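Hand grippers take the pinch out of sorting at Bellby plant
March | By the Paltalberg newsroom

Soft, floppy things have always been the hard part of the job at Mac Suibhne's textile recovery workshop in Bellby, and this autumn the crew there is finally getting some mechanical help with them.

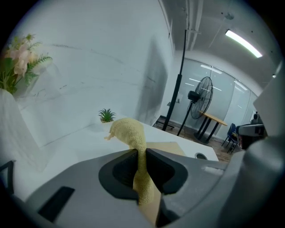 One sorter on the early shift said the first week felt like learning to use chopsticks all over again, and that by the second her thumbs had stopped aching at knock-off time. She'd like a lighter handle, though, and she has told the engineers so more than once.

The hand-held grippers are part of Gemero, the workshop's automation project, and they do two jobs at once. Staff use them to pick up and place soft pieces all day, and a camera on the tool records every grab so the robot arms planned for the back line can learn from people who already know how a limp bit of fabric or foam behaves. It's a terrific idea, and you can feel the buzz when the crew gathers to watch the playback!

Nine workers have moved across from the sorting belt so far. Their shifts now start at a table, with 2 hours of recorded handling before morning tea, and their pay grade has gone up to match the new duties. The best day to date produced 306 recorded grabs, including a run of 100 without a single drop (there was cake).

No jobs are being cut under the present plan, the company says, but the belt roster will change once the arms arrive, and staff have asked to see the draft before it's settled. Training for the next group opens at 7 am on the first day of the new roster.

Contact the newsroom | © Paltalberg community news | Back to top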